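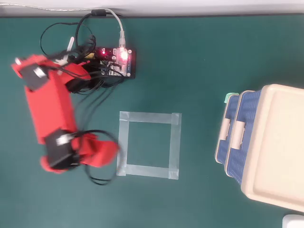 Build It / Robots

How a Desktop Robot Arm Knows Where to Stop

A robot arm has no muscles. It moves because small motors turn its joints. The red arm on this bench is a Modholm, a design that people put together at home or in a shared workshop. Ours was built at the Sterham workshop by I-hsuan Tai, who began in June and had it moving by August 2018.

The parts

The stiff pieces of an arm are called links. Your forearm is a link, and so is the bone above your elbow. The place where two links meet is a joint. At the far end is the gripper, which has fingers that open and close.

The black boxes fixed to the arm are servo motors, or servos. A servo is a motor with gears and a sensor packed inside one case. The gears make the motor turn more slowly but push harder. The sensor measures the angle of the shaft — how far it has turned.

How a servo finds its angle

Suppose the computer tells a servo to go to position 700. The servo reads its sensor and finds that it is at 400. The two numbers do not match, so it turns. It checks again and again as it moves. When the numbers match, it stops. If you push the arm away from that position, the numbers stop matching and the servo pushes back.

Engineers call this a feedback loop. A heater with a thermostat uses one too. It compares the temperature of the room with the temperature you asked for, and it switches on or off.

On our arm, positions run from 0 to 1000. They are only labels for angles, in the same way that the marks on a ruler are labels for lengths.

The controller board

The servos are wired to a controller board, the black rectangle behind the work area with red lights on it. The white cable is USB. The board passes messages from the computer to the servos, and the servos send their sensor readings back.

The cables need some slack. If a cable is pulled tight when the arm stretches out, its plug can come loose. If there is too much slack, a loop may catch on a joint. I-hsuan moved the cables 5 times before she was satisfied with them.

The square

The tape on the green surface marks a target. The job is to bring the gripper to the square, lower it and open the fingers. A small mistake at the first joint grows into a larger one at the fingertips, because the fingertips are farther away. Try it with a broom: hold one end, turn your wrist slightly and watch how far the other end travels.

Words to know

Link: a stiff piece of a robot arm.
Joint: the place where two links meet and can turn.
Servo: a motor that measures and controls its own angle.
Feedback: information a machine uses to correct itself.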